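Print this page | E-mail this page

4.2 Raised step and hanger task

The second build session moved the humanoid out of the shared workshop and into a bedroom at the Elard house. Bed height was the first problem. On the bare floor the arms came in at a poor angle over the matress, and the Komora planner kept throwing out shoulder solutions we didn't trust. Two pine boxes fixed this – slatted tops, screwed together in an afternoon, left unfinished. They sit side by side against the foot-end corner of the bed, level with the bed base or close to it. No glue. Sanding still to do.

Test garment was yellow with black trim, on an ordinary wire hanger. Bright colour against a grey sheet, so segmentation was easy and we make no claims about it. One hand takes the hook end, the other goes for the hem (Figure 5).
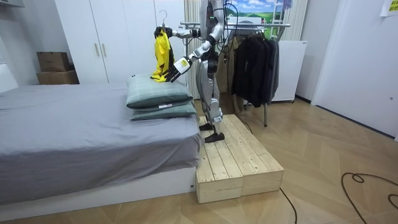
Figure 5. Humanoid on the pine step, garment held out by the hanger, second hand reaching toward the bottom of the cloth.

We logged 100 trials in June, 864 grasp attempts in all. Most failures were at the hem, fingers closing on nothing or pinching the trim only. Hook grasp much better. Cables a nuisance throughout – twice the robot had to be be stopped to clear one off the planks. Footing was fine once the boxes were butted up tight. A gap of some 2 cm was enough to upset the balance controller.

Print | E-mail

Related items
Villaseñor wrist mount: parts list and corrections
Brotuneck hand, tendon replacement notes
Komora planner on a home computer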